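Morden Teacher Resource Center
Household Tips for School Families: Setting Up a Homework Place at the Kitchen Table

Students in the lower grades do most of their homework where the family eats. The following suggestions were gathered from families and classroom teachers and are reviewed each August by Umut Oral, family liaison for the Center.

Choose one seat and keep it. The student should have a clear space wide enough for an open notebook and a textbook side by side. Wipe the table and let it dry fully before papers are set out. A folded dish towel under the notebook will help on a surface that scratches easily.

Keep pencils, an eraser, a ruler and a glue stick together in one container that can be lifted off the table before supper. Sharpen pencils over the sink or trash can. Flash cards should be held with a wide rubber band and sorted by subject, with no more than 4 sets in use at one time.
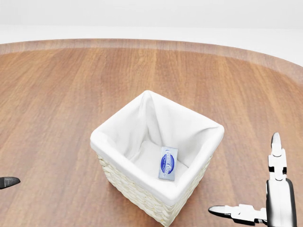
When should homework begin?

Most families find that a start within an hour of coming home works well, after a snack and some time outdoors. Students in after-school programs may begin at 5:30 and finish any reading after supper.

Set a kitchen timer for students who have trouble staying in their seats. Fifteen minutes of work followed by a short break is suitable through grade 3. Televisions and phones should be off or in another room.

Crayon marks on a finished table can usually be lifted with a soft cloth and a little mild dish soap. Test any cleaner on the underside first. Glue should be left to harden and then eased up with a plastic scraper.

Signed reading logs are returned to the classroom teacher at the end of the month. Replacement logs and the Gudex spelling lists may be picked up in Room 213 of the Lister Building. Questions about math packets should be directed to Attila Mészáros at the same office.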